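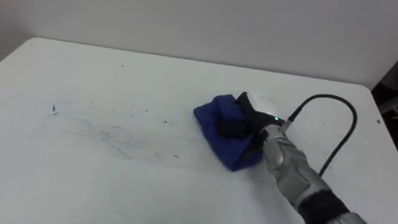 4. Wipe task: set-up and first run

Applies to Avisero control build 7 and up. Older builds, see the Andotbridge notes, the file names are different.

Before you start

You need the arm node, the hand node and both camera streams up. If one camera is missing the planner will still load but it falls back to the last saved table height. Don't run it like that.

4.1 Start the stack

1. Power the controller, wait for the ready line in the log.
2. Launch Ondrejka (perception) first. Then the planner. Other way round and the planner grabs a stale frame.
3. Open the Topics tab. Joint state should read 500 Hz. Anything lower, stop and check the network card settings.
4. Load wipe_table.yaml. Don't edit the original, make a copy.

Note: joint names changed in July. If you get "unknown joint" your config is from before that. Run the convert script, once only.

4.2 Find the table plane

1. Click Fit Plane. Give it a few seconds.
2. Look at the overlay. Grid should sit flat on the table top and stop at the edges.
3. White table on a white wall is hard for the edge finder. If the grid spills over the far edge, drag the corner by hand and hit Save.
4. Set the stain mask to Low Contrast for faint marker. Crumbs go in a seperate layer, leave that on.

4.3 Set the contact force

1. Start at 2 N. Go up in small steps.
2. Keep Slip Watch on. It compares the cloth outline between frames and pauses the stroke if the cloth lags the hand.
3. Cable clearance: set the keep-out zone in the Collision tab. Has to cover the full loop at max wrist turn, not just at home pose.

CAUTION: Force limit is per arm. Copying left settings to right does NOT copy the limit. Set it again.
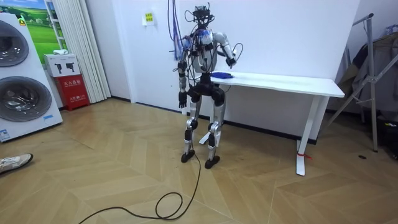
Issue 7

4.4 Standing runs

1. Switch the balance controller to Stand. Wait for the status to go green in the panel.
2. Only the wiping arm gets tasks. Idle arm stays in Hang, otherwise the planner tries to use it for counterweight.
3. Check floor cables before every run, and after any change of foot position.
4. Press Plan, read the preview all the way thru, then Execute.

CAUTION: E-stop holder stays within reach untill the status says Idle. Paused is not Idle.

4.5 If it stops

E12, plane lost. Redo 4.2.
E15, cloth not found. Re-teach the cloth color under Esmont > Colors.
E20, log full. Limit is 1,000 strokes, export and clear.

Anything else, send the log to Halima Akande with the config copy attached. Planner bugs to Colton Després.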